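# Une raquette sur la table – petite galerie du matériel

Chaque année, en avril, nous sortons tout ce qui traîne dans les armoires de la salle Ondivano, et je finis toujours par passer plus de temps à regarder les objets qu'à les ranger. J'ai donc ouvert cette page pour celles et ceux qui aiment, comme moi, les petites choses du tennis de table. 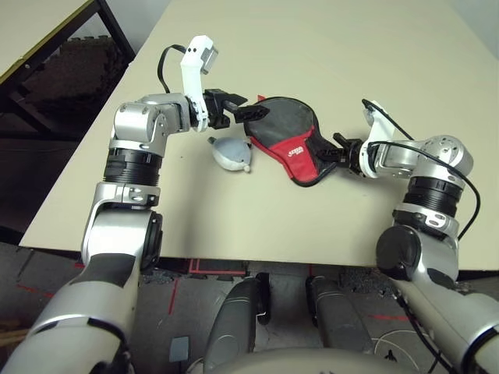 *Un revêtement gris foncé tirant sur le noir, un autre rouge avec son petit logo blanc, et un manche noir. Sur la table claire, tout près, une poire en caoutchouc grise et blanche, à embout blanc.*

J'ai un faible pour les raquettes à deux couleurs, je l'avoue – le rouge et le sombre, c'est pour moi toute l'enfance, les après-midi de pluie et les parties qui n'en finissaient pas parce que personne ne voulait s'arrêter sur une défaite !

Pour l'entretien, je reste fidèle à des gestes très simples : un coup d'air sur le revêtement pour chasser la poussière, puis une éponge à peine humide, passée toujours dans le même sens, du manche vers le bord. On laisse sécher à plat, à l'ombre, pendant 40 minutes (je mets la minuterie de la cuisine, sinon j'oublie), et on range la raquette dans sa housse, loin du radiateur.

Regardez aussi le manche quand vous y pensez. Un manche un peu collant se nettoie au chiffon sec, et s'il accroche la paume, 2 ou 3 passages de papier de verre très fin suffisent largement – allez-y doucement, le bois enlevé ne se remet pas.

La prochaine page sera consacrée aux balles et aux filets, dès que j'aurai retrouvé la clé de l'armoire du fond.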